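Subject: Re: sorting tubs for the craft table
Date: 2025-09-17
Reading time: 3 min

Chantal Lévesque wrote:

> I've taken over the supply table at the Nundura rooms and I'm trying
> to settle on tubs before the December workshops. We have a mix at
> present: slotted plastic baskets, solid bins, and a couple of old
> biscuit tins. Pens end up in with the felt scraps, the scraps end up
> in with the beads, and the beads end up on the floor. Is it worth
> replacing the lot with one kind, or can I get by with what's there?
> Also, what do people do about the table? Ours is bare wood and it
> has started to mark.

Hi Chantal,

I looked after the supplies at Akinola for a fair while before we moved, so I'll tell you what we ended up with. You don't need to replace the lot. Keep the slotted baskets and the solid bins and give them different jobs. The tins I would get rid of. The lids go missing and then they stack badly.

Slotted baskets are good for anything bigger than the slots. We used them for balls of wool, fabric offcuts, felt, ribbon on cards and rolls of tape. You can tell from the side what colours are left without tipping everything out, and they weigh next to nothing when you carry them back to the cupboard. They are no good for pencils, beads, buttons or anything with a point. Pencils poke through and then catch on the basket beside them.

Solid bins take the small stuff. If you're buying more, get the sort with a low front, so people can reach in while sitting down. Ours had straight sides to begin with and everyone tipped them toward themselves to look in, with the results you would expect. Handle holes at the ends are useful too, but check how far down they go. Fill a bin past the bottom of the handle hole and the beads will find their way out.

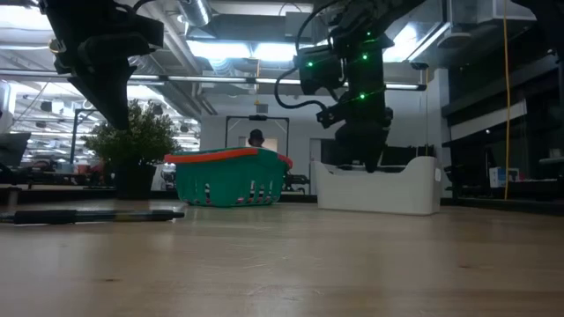

Can a slotted basket be made to work for small things if that's all you have?

Line it with a piece of felt or stiff card cut to the shape of the base and a bit up the sides. It will do for buttons and pegs. For beads, put a lidded jar inside the basket and leave it at that.

On the table itself, bare wood is fine and I wouldn't cover it permanently. Pale scratches are mostly from scissors and from dragging bins with grit underneath. Wipe the bottoms of the bins when you wipe the table. We rubbed ours back lightly with fine paper and waxed it, which took an afternoon and kept it decent for a couple of years. Someone at Drenemico put down a clear vinyl sheet instead. Glue got under the edges and it was more trouble than the scratches. A cutting mat for anyone using a blade is money better spent.

Pens need a place of their own. We tried keeping them in a section of a bigger bin and they travelled all over the room. A heavy mug worked better. It sits at the end of the table, it doesn't tip, and people put things back in it without being told. Two mugs if you have a lot of markers, one for those and one for pens.

For labels, we wrote on masking tape and stuck it on the front of each bin. Don't bother with printed ones until you've run a few sessions, as you will change your mind about what goes where. I changed ours 5 times in the first season. On the slotted baskets tape won't hold, so tie on a luggage tag.

As for numbers, we ran 16 containers at the worst point and it was far too many. People gave up looking and took whatever was closest. What worked was keeping a few out on the table for the session and leaving the rest in the cupboard. At the end everything loose goes in one bin and gets sorted the next time, by whoever arrives first.

The Usus catalogue had plain white bins last I looked, but I haven't bought from them lately and can't say if the sizes have changed. Measure your cupboard shelf before you order. I didn't, and ended up with a row of bins that stuck out past the edge so the door wouldn't close.

If you want the old supply list from Akinola I can dig it out. It's handwritten but still readable, and it has the amounts we went through in a season for wool and glue.

Can anyone else on the list say how they store paint? We never solved that one.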